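Status: maintained. Current series is 2.x. The 1.x branch gets no further fixes.

# Skevel

Skevel is a small sync server for highlights, notes, and reading positions. It keeps one copy of your annotations on a machine you control and hands them out to any reading app that speaks the Clillura exchange format. Books themselves are never uploaded. The server stores a fingerprint of each book, the annotation text, and an anchor that says where the annotation belongs.

The project started as a set of import scripts for moving notes between two reading apps. The scripts are still in `tools/`, but they are frozen and will be removed when the last of them has a proper importer.

## Requirements

- A 64-bit Linux machine, x86 or ARM
- SQLite with full-text search compiled in
- 157 MB of free disk space for the server, its libraries, and an empty database
- A reverse proxy if you want to reach the server from outside your own network

Skevel doesn't handle TLS. Put it behind a proxy that does.

## Install

```
git clone --branch stable skevel.git
cd skevel
make build
sudo make install
```

`make install` creates a `skevel` user, a data directory at `/var/lib/skevel`, and a systemd unit. It doesn't start the unit. Edit the config file first, then run:

```
sudo skevel init
sudo systemctl enable --now skevel
```

`skevel init` prints the first admin token to the terminal. The token is shown once and stored only as a hash. If you lose it, stop the server and run `skevel token reset-admin`.

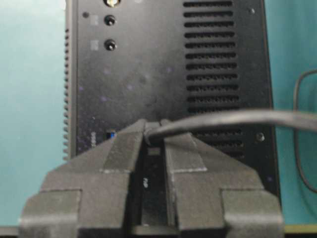
Can one server hold the libraries of several people?

Each account has its own database file, and annotations are never shared between accounts unless a shelf is marked as shared. Create an account with `skevel user add` and give the printed token to the person who will use it. There is no fixed limit on accounts. Memory use grows with the number of clients connected at one time, and idle accounts cost nothing but disk space.

## Configuration

The config file is `/etc/skevel/skevel.toml`. Every key has a default except `base_url`.

| Key | Default | Meaning |
|---|---|---|
| `base_url` | none | Address that clients use, including the path |
| `listen` | `127.0.0.1:8733` | Local address and port |
| `data_dir` | `/var/lib/skevel` | Where account databases are kept |
| `keep_deleted` | `30d` | How long removed annotations can be restored |
| `max_note_chars` | `20000` | Longest note accepted from a client |
| `fuzzy_anchor` | `true` | Try to place annotations when the book text has changed |
| `log_level` | `info` | `error`, `warn`, `info`, or `debug` |

Changes to `listen` and `data_dir` need a restart. Everything else is picked up by `skevel reload`.

At `debug` level the log includes annotation text. Don't leave it on, and read through a debug log before attaching it to a bug report.

## How anchors work

An annotation in a reflowable book can't be tied to a page number, because pages change with font, margin, and screen size. Skevel stores three things for each one:

1. The path of the element in the book's reading order, with a character offset.
2. The highlighted text, with whitespace collapsed.
3. A short run of text on either side.

When a client asks for annotations, the server sends all three. A client that has the same edition will use the path and offset and ignore the rest. A client that has a different edition will usually find that the path leads nowhere useful. With `fuzzy_anchor` on, the server looks at the quoted text and its neighbors and works out a new position. The result is cached for each edition, so the search runs only once.

Fuzzy matching fails in predictable ways. Short highlights are the worst case. A single common word may appear hundreds of times, and the text on either side may have been edited. If the best match scores too low, the annotation is kept in the **Unplaced** list and isn't shown in the book. It can be placed by hand from the client, or with:

```
skevel anchor set --note ID --near "text to search for"
```

Footnotes are anchored to the note body and not to the reference mark. Some publishers repeat the note body at the end of the chapter, in which case the first copy in reading order is used.

## Supported clients

| Client | Highlights | Notes | Position | Shelves |
|---|---|---|---|---|
| Utthorpe Reader (desktop) | yes | yes | yes | yes |
| Utthorpe Reader (tablet) | yes | yes | yes | no |
| Faulkner | yes | yes | no | no |
| Generic Clillura client | yes | yes | depends | depends |

Faulkner sends highlights in four colors, and Skevel stores the color as a plain string. Other clients may show a color they don't know as yellow. The stored value isn't changed when this happens, so the color comes back intact when the book is opened in Faulkner again.

Utthorpe Reader on tablets syncs when the app goes to the background. If the tablet kills the app first, the sync is skipped until the next launch. Opening the sync panel forces one.

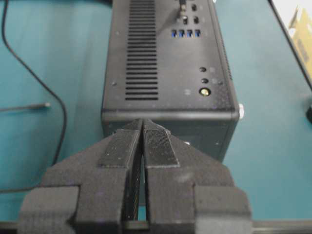
Reading position is handled apart from the annotations because the two have different rules for conflicts. An annotation edited on two devices is kept in both versions, and the client asks which one to keep. A position has no such prompt. The server takes the most recent one by its own clock and drops the other. If you flip to the index on one device and close the book there, that becomes your position everywhere. The previous position is kept for this case and can be brought back with `skevel position undo`.

## Test corpus

The repository ships with a corpus used by the anchor tests. It lives in `testdata/corpus` and has its own license file.

- **Contents:** 333 chapters taken from public domain books, each present in 2 editions with different markup.
- **Languages:** English, French, German, and Portuguese.
- **Format:** unpacked EPUB, one directory per edition.
- **Labels:** one JSON file per chapter, listing highlights and the correct position of each in both editions.
- **Labeling:** positions were proposed by the matcher and then corrected by hand. Highlights with no valid position in the other edition are labeled `null` and count as a failure if the matcher places them anywhere.

Known gaps in the corpus:

- No right-to-left text.
- No vertical text.
- Poetry is thin, and line breaks inside a highlight are tested less than they should be.
- Most chapters are prose fiction. Scores on textbooks and reference works will be lower than the test report suggests.
- A few chapters contain scanning errors in one edition. These were left in on purpose.

Run the anchor tests with `make test-anchor`. They need the full corpus. The shorter `make test` uses a small slice of it and is what runs on each commit.

Please don't tune the matcher against the held-out directory, `testdata/corpus/held`. Patches that change scoring should report results on both parts.

## Backup and restore

```
skevel backup --out /path/to/backup.tar
skevel restore --from /path/to/backup.tar
```

Backup is safe while the server is running. Restore is not, and the command refuses to start if it finds a live process. A backup holds account databases, token hashes, and the config file. It doesn't hold the anchor cache, which is rebuilt as clients connect — expect the first sync after a restore to be slow.

Copying the data directory with `cp` or `rsync` while the server is up may give you a database that won't open. Use the command.

## Upgrading from 1.x

Version 2 changed how fingerprints are computed. The old method hashed the whole file, so a book whose cover had been swapped counted as a new book. The new one hashes only the text content.

1. Stop the server.
2. Make a backup with the 1.x binary.
3. Install the new version.
4. Run `skevel migrate --dry-run` and read the report.
5. Run `skevel migrate`.

Books that shared the same text under different fingerprints will be merged. Where both copies had annotations, all of them are kept, and exact duplicates are folded into one. Clients need to be signed in again afterward.

There is no way back from a migrated database to 1.x except restoring the backup from step 2.

## Known problems

- Fixed-layout books sync position only. Highlights are accepted and stored but not sent back.
- Full-text search over notes ignores accents in French and keeps them in Portuguese. This follows from the tokenizer settings and will change in a later release.
- `skevel export --format md` escapes underscores twice inside links.
- Shared shelves can't be renamed while another account has them open. The error message blames a permission problem, which is wrong.

## Contributing

Bug reports should include the server version, the client and its version, and the output of `skevel doctor`. For anchor bugs, the two pieces of book text matter more than anything else; paste a few sentences from each edition if the license allows it.

Code is formatted with `make fmt`. New config keys need a default, a line in the table above, and a test that loads a file without the key.

## License

The server is under the MIT license. Corpus labels are under CC0. The Clillura schema files in `schema/` are copied unchanged and keep their own terms, which are in `schema/LICENSE`.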